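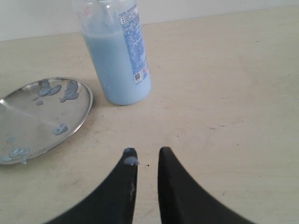
Yanling Fan reckons I should have put the units in the column names from the start, and that grams and teaspoons in one file is asking for trouble. Fair enough. Version 7 fixes it, and I've renamed the lot.

Tivton Pantry Notes – README

April
By the Tivton maintainer

So this is my jam and chutney data, typed up from the notebooks I've kept on top of the fridge for years (the early pages are pretty sticky, sorry about any odd spellings). Every row is one batch. I cook on a gas stove in a small kitchen, and my fruit is mostly apricots, plums and whatever the neighbours leave on the verandah.

What's in it

- batches.csv – fruit, sugar, acid, pot, minutes on the boil
- jars.csv – jar size, lid type, shelf it went on
- tasting.csv – scores out of 30, plus my grumbling

The tasting scores are mine and my sister's, averaged. She marks harder than I do, especially on marmalade, so I've kept her numbers in their own column too if you want to have a go at separating us!

Things to know before you use it

Setting times are up to 6 minutes out in the oldest notebook, when I was going by the oven clock. Colour is my own wording, so "honey" and "dark honey" might be the same thing on a cloudy arvo. Batch 26 is missing its sugar weight and I've left it blank – please don't fill it with the mean.

The plum names Torkano and Sindimier are what the bloke at the market calls them. I've never found either in a book.

Licence

Use it however you like, just keep my notes file with it. If you spot a mistake, open an issue and tell me the batch number.

Print this page
E-mail this page

Related
Gavrilă pickle log, README
Tivton jar labels, blank templates
Changes in version 6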